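Gulter Sewing Machine Collection: progress report on the repair and lending project
Prepared for the Wurnmont Fund by Ketill Holst
Covering the period to the end of March

Where we are

The grant was for three things: sorting the machines we were given from the Hviid estate, getting as many as sensible back into stitching order, and lending them out to people who would use them. The sorting is finished. The repairs are behind. The lending has started, and I have more doubts about it than I did when I signed the application.

The estate came to us described as 206 machines. Having had every one of them out on a bench, we agree with the number and not much else. The list that came with them called most of the lot "good, complete". Our own grading is harsher. A machine that turns over by hand is not necessarily complete, and a good many had lost their bobbin cases, slide plates or both. Several had been given parts from other models at some point, and whoever did it did not always choose parts that fitted.

Sorting and grading

Jui-lin Yuen drew up the grading sheet and did most of the grading herself. She looks at the decals, the bed, the tension unit, the wiring where there is any, and the case. I was against scoring the case, on the grounds that no one sews with it. She pointed out that borrowers have to carry the thing home on the bus, and the case stayed on the sheet.

Decals turned out to be a poor guide to anything. Some of the shabbiest machines run beautifully and a few that look fit for a shop window are stiff with old oil. I would ask the Fund to bear this in mind when visitors admire the front row of shelves. The front row was arranged by looks before we started and we haven't moved it.

Repairs

Our target was to have half the collection serviced by now. We have not reached it and I don't think we will by the summer. Hand cranks and treadles are going through at a fair rate. The electric portables are slow, and the reason is wiring. Yogesh Rathore will not pass a machine with perished leads, and he won't patch them either, so each one is rewired from the motor block outwards. I have asked him whether every one needs it. He says yes, and he is the one who signs the test sheet.
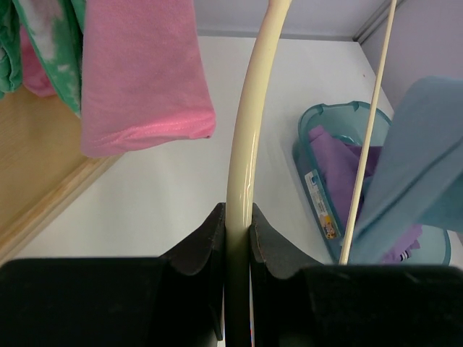 Curved cream-coloured piece, glossy finish.

Belts have been a nuisance. We bought a batch of stretch belts from Nement because they were cheap and promised to fit nearly 200 models. They fit a lot of models badly. On the lighter portables they pull the motor out of line, and on two of the older machines they slipped under any load at all. We have gone back to ordering belts by measured length, which costs more and takes longer. The unused Nement belts are in a drawer. I would rather write them off than see them creep back on to machines going out of the door.

We also tried the cleaning fluid recommended at the dealers' day. It shifts old varnished oil very well. It also softened the clear coat on a test bed within a few minutes, and took a little gold off the edge of a decal. We use it on internal metal parts only, and the bottle has a label saying so.

Lending

Fourteen machines would have been my guess for the first round of loans. Ismael Vasconcelos, who looks after the borrowers, let out fewer, and I think he was right. Every borrower has an hour's lesson before taking a machine home, on threading, oiling and how to wind a bobbin without filling it like a football. The Wednesday lessons are full. Whether the people who take them go on to sew is another matter. When we rang round, most said they were "getting on fine", which is what people say when someone rings up about a thing they have borrowed. Ismael now asks them to bring in something they have made when they renew. The answers have become more varied.

The original application said lending would "revive home sewing in the district". I wrote that sentence and would like to withdraw it. What we can show is that some people have a sound machine who didn't have one before.

Money

We have spent £560 more on parts than planned, nearly all of it on wire, plugs and the belts mentioned above. The overspend is covered by an underspend on publicity, which we didn't do much of because we had no repaired machines to publicise. I am not asking for more money at this stage. I would ask for permission to move the rest of the publicity line into parts.

Steinar Mikkelsen's offer to sell the best machines and use the proceeds for the others has been discussed again. He believes the pre-war portables would fetch enough to pay for all the remaining rewiring. I have seen the asking prices he quotes and would like to see what those machines were sold for, if they were sold. Until then my advice is to keep them. If the Fund takes a different view we would need it in writing, as the terms of the gift are vague on the point.

Next period

Yogesh will carry on with the portables in order of wiring condition. Jui-lin is making a list of missing parts by model, so that we can buy broken machines for spares if any come up at a sensible price. The second round of loans will open once there are enough tested machines on the shelf, and I would prefer not to name a month. The new repair target, if the Fund will accept one, is a third of the collection by the next report. Copies of the grading sheets and test sheets are available on request.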